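Review: The Carvalho Reusable Produce Bag Set

Assessed for household use in districts with plastic bag restrictions
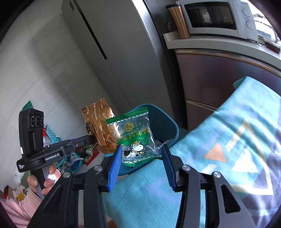

Since the Brenstead ordinance on single-use carrier bags took effect in July, residents have been required to bring their own bags to grocery stores, pharmacies and open-air markets within the district. The ordinance also covers the thin bags once supplied on rolls in the produce aisle. Retailers in neighboring Limside have adopted the same rule voluntarily. This office has received many requests for guidance on replacements, and the Carvalho set is among the products most often named in those requests.

The review covers the standard set only. It was purchased at the regular retail price from a housewares store in Limside. The manufacturer did not supply samples and did not see the text before publication.

What the set contains

The set consists of 7 drawstring bags in three sizes: two small, three medium and two large. All are made of cotton mesh with a solid cotton base panel. A sewn label on the side seam states the empty weight of each bag, so that a cashier can deduct it at the scale. A storage pouch of the same cotton is included and may itself be used for shopping, although it carries no weight label. The outer packaging is a cardboard sleeve.

How the bags were assessed

The bags were used for regular household shopping over two months, at supermarkets and at the Brellby covered market. They were washed after every third trip, in warm water, and dried on a line. One medium bag was set aside and kept unwashed for comparison. No laboratory testing was carried out, and the findings should be read accordingly.

Strength and capacity

The medium bag carried potatoes, onions and citrus fruit without difficulty. The manufacturer gives no maximum load, an omission that should be corrected. In use, the seams on the medium and large bags showed no separation. On one of the small bags the stitching at the drawstring channel began to loosen in the fifth week. It was repaired by hand and has held.

The small bag accepts 800 grams of green beans with room to close the cord. It is less suitable for loose rice, lentils or other fine dry goods, as the mesh is too open. Households that buy such items by weight will need a closely woven bag in addition to this set. The solid base panel helps with cherries and small tomatoes, though juice from damaged fruit passes through it readily.

Use at the checkout

Acceptance by stores was good but uneven. At the supermarkets, staff read the weight label and entered the deduction without comment. At the Brellby market, several stallholders preferred to weigh the goods first and fill the bag afterward, and the label was not needed. One self-service scale rejected the bag until an attendant approved the transaction. Barcode stickers adhere poorly to the mesh and should be placed on the base panel or on the label.

The printed weights were checked on a kitchen scale before the first wash and again at the end of the period. The labels were accurate when new. After repeated washing, the large bags had become slightly lighter, and the difference would have no practical effect on the price of a normal purchase. The print remained legible.

Care and durability

The cotton shrinks. The large bags lost roughly an inch in height over the period, most of it in the first wash. The care leaflet recommends cold water, and purchasers are advised to follow that instruction if they wish to keep the full capacity. The drawstrings do not run in the wash, but the wooden toggles swell when soaked and become stiff until they are fully dry. The unwashed bag developed a noticeable odor by the end of the second month, and regular washing is therefore recommended.

Compliance

Cotton mesh bags meet the Brenstead ordinance, which permits any bag of washable fabric. The set contains no plastic film or plastic fastenings. Residents should note that the ordinance applies to bags handed out at the point of sale and does not extend to goods sealed by the producer. Factory-packed foods may be purchased and carried as before.

Assessment

The Carvalho set is suitable for most fresh produce and is recommended for households of two to four persons. Its main weaknesses are the lack of a stated load limit, the shrinkage in warm water and the toggles. Larger households may find that two large bags are too few, and the large size is not sold separately at present. Replacement toggles can be ordered from the manufacturer by mail.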